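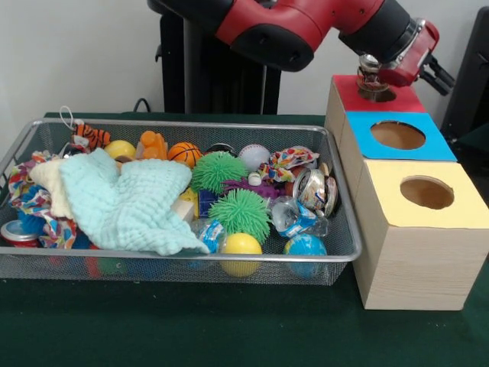
Photo: Hanna Olszewski / Sidine

4.2 Setting up the sorting boxes

The Gomby sorting set uses three boxes, each with a colored top and one round hole. Complete section 4.1 (table height) before you start.

1. Wipe the table and let it dry for 15 minutes.

2. Place the boxes in a row along one side of the table, holes facing up. Leave the rest of the surface for the toy container.

3. Assign one category to each box and enter it on the record sheet. Categories are set by the user — the color of the top has no fixed meaning.

4. Fill the container with mixed items: balls, soft toys, cloths, rope toys. A wire basket or a plastic tray may be used. 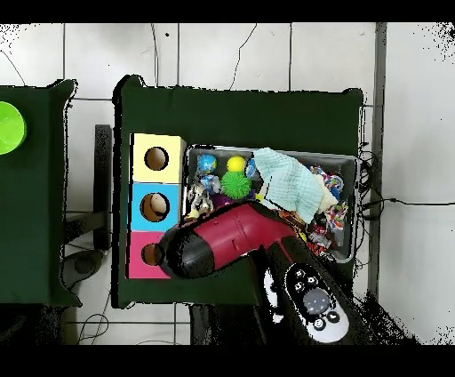
5. Check each item against the hole before the first round. Balls must drop through under their own weight. Cloths may be folded or bunched.

6. Remove any item heavier than 200 g.

7. Start the round. The standard time limit is 60 minutes, including one refill.

NOTE: Small items tend to settle at the bottom of the container. Turn the contents over by hand between rounds.

CAUTION: Do not press an oversized item through the hole. The top may lift or crack. For replacement tops, see section 7, Kubiak parts list.

Revised 15 Jul 2024, E. Sowa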